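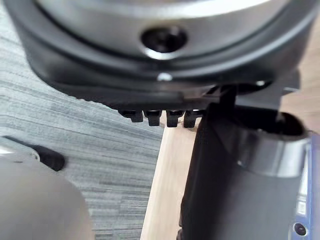

Skillirberg housing, silver-gray face with black rim.

Skillirberg Round Housing, size 75

The Skillirberg is a cylindrical housing for people who build or repair their own equipment in a small workshop. The face is brushed metal in silver-gray, with one round recessed hole near the middle. The rim around it is black and matte, so the fingerprints are not easy to see.

On the underside of the rim you find the small screw head. Please tighten it by hand only – a power driver can damage the thread. The row of small black teeth hangs at the lower edge of the rim. Clean between them with a dry brush, never with oil.

Item number: 264
Series: Purnard
Color: silver-gray / black
Warranty: 6 months
Price: 1,940, tax included

We send from our store in Truddale. Orders to Wolde can also be picked up at the counter, if you write us one day before. The next delivery of this size comes in June.

For questions about fitting, please write to Rhys Tapsell and tell him the item number. A photo of your mounting place is helpful – he will answer if the housing fits there.

Page updated March 24, 2022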